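13th January, gripper swap, day two

Back at the bins with coffee and low expectations. Yesterday was mostly bolts and swearing, so I'm counting this as the first proper day of the comparison.

Where we are: the Stellel fingers are on the KUKA now, the Deltar jaws are in their box on the shelf (left-hand side, under the spare cable ties, please put them back there if you borrow them). Same bin, same objects, same pick script. I only changed the tool offset and the closing force, and I wrote both into the config this time instead of on my hand.

For anyone who missed the September round – we ran the Deltar jaws for 400 picks and got fed up with them on anything round. They're strong and they repeat nicely, but they're fat. Get an object near a wall and the outside of the jaw hits the bin before the inside gets anywhere useful. I moaned about this to the Virnthorpe people at the time and they said to try something slimmer, so okay, trying something slimmer!

First thing I noticed is how much lower I can go. I had the approach height set for the old jaws and the new ones were closing on air, which had me blaming the depth camera for a good half hour (sorry, depth camera). Dropped it by 8 mm and it started picking like it meant it.

Did a short run of 50 before lunch, all single picks, shuffling the objects by hand in between. Balls are much better. The bottle is so-so: grab it across the fat part and it's fine, grab it by the neck and it swings around and wants to leave. That's a grasp planner complaint more than a gripper complaint, but I'm writing it down because the old jaws were wide enough to hide it.

Hose routing still bugs me. At full wrist rotation the loop gets tight, and I can hear the fitting creak. I've put a software limit on the last joint until I can redo it with a longer piece.
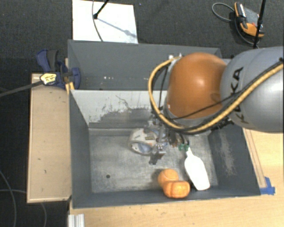

The other thing on my list is the shiny white stuff. Depth goes patchy on it under the overhead lights, and the planner then picks the edge of the patch and calls it an object. I tried the Dong controller's built-in filter and it smooths things over a bit too eagerly, so two things touching turn into one lump. Turned it off again. Might try lower exposure tomorrow before I go near the filter settings.

Noise is better, by the way. I can have the radio on.

To do: longer hose, lower exposure, rerun the neck grasps with the force down a notch, and find out who has the 53 mm spacer, I need it for the Deltar rerun on Thursday.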